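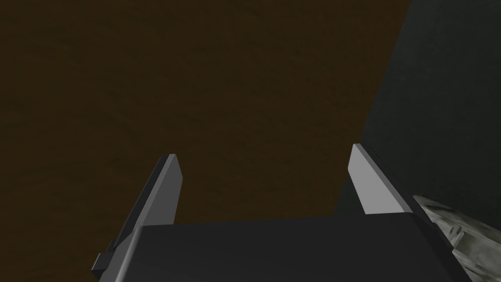
The Plosen Tapes

So we're three songs into the set at Bremidby and my bass amp dies. No pop, no smoke, just Iraís turning round from the mic with her eyebrows up, because suddenly the whole thing sounds like a wasp in a jar.

I should say we'd driven all night for this. Hollis were meant to be on before us but their van had gone into a ditch in Plosen, so we'd been bumped up to half two in the afternoon, playing to a field of people eating chips. And I'd borrowed the amp from my brother (an old Stosix, weighs the same as a calf) and I'd promised him faithfully it would come back alive.

"Keep going," Iraís shouted, right into the microphone, so that was the crowd told as well.

We kept going! I played the whole of Lantern Street with nothing coming out, jumping about like an idiot, and a little lad at the front in ear defenders copied every jump. Then the sound man crawled across the stage on his elbows and plugged me straight into the desk, and the first note that came through was the wrong one, enormous, you could have heard it in the car park.

Afterwards we sat on the flight cases behind the stage and shared a tray of noodles.

"We should put that on the record," Iraís said.

"Put what on?"

"That note. The big horrible one."

I thought she was joking. But she'd already gone off to find the sound man, and she came back with a memory stick on a bit of string and a grin I hadn't seen since July, when she still thought we'd be signed by Christmas. 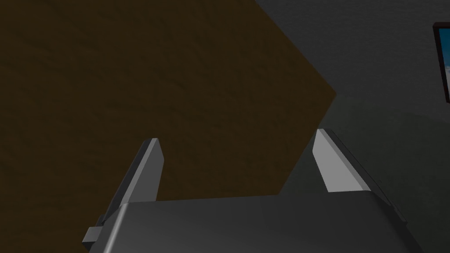

A gripper with its two fingers up, in a simulated view

We mixed it in her mum's spare room with a duvet over the window. The first version had 17 tracks of guitar on it and sounded like soup. I took off all but 3 of them while she was making the tea, and when she came back in she stood there holding both mugs and listened to it right through.

"What's that at the end?" she said.

"That's your note."

"It's flat."

"It was always flat."

She put the mugs down on the amp, my brother's amp, which still didn't work and which he still didn't know about, and told me to play it again.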